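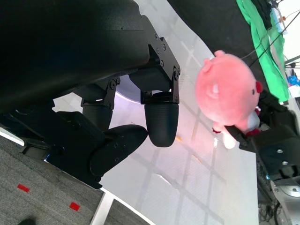
How do you choose between two grippers when both of them will hold the thing?
You give each of them the jobs you expect it to hate, and you keep going well past the point where you think you know the answer.

So says the engineer who looks after the test bench at our Wunbridge workshop, and who has spent a good part of the winter comparing the Prosel gripper with the Paju. We had meant to talk for half an hour over a pot of tea, and the pot was refilled more than once.

"People bring me a data sheet and ask which is stronger," she told me. "Well, I can read them the number, but they're going to be picking up soft things, and the number was measured on a steel block!" Her own trial ran to 300 grasps for each gripper, on the same arm and with the same controller settings, and she wrote up every one by hand in a ledger she is rather fond of.

The Prosel came out ahead on the first attempt, with 270 clean holds. The Paju was slower to close and she found its software menus a trial, but it was kinder to anything with stuffing in it. "I went in quite sure I'd prefer the Prosel," she said, "and I still do for mugs and plates. For plush I've changed my mind."
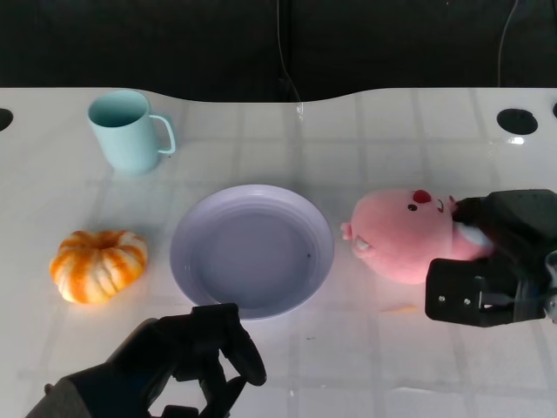

KONDELCOMBE, February

A few weeks later I caught the train over to the other site, where she had promised to show me how she goes about arranging a table, a subject on which she has strong opinions. A plush toy, a mug, a plate and a little striped pumpkin are the sort of company she likes, all different in how they give and how they roll.

"Pumpkins are lovely," she said, quite seriously. "They've got ribs, so a fingertip either settles in a groove or skates over the top, and you find out very quickly which sort of fingertip you've got."

What about cameras? She likes one up high for the whole table and one down at the wrist for the last bit of the reach, and she would give up the high one first if the money ran short. Shiny white tabletops bother her more than they bother her colleagues. "You get the ceiling lights coming back up at you, and I'd sooner know about that in the workshop than find out at a customer's." 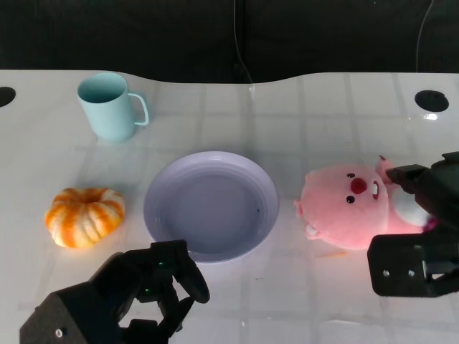
What she would buy tomorrow

"Fingertips," she said at once, before I had finished asking. She would take 2 spare sets for every gripper, in different rubbers, and put off the new arm until next year.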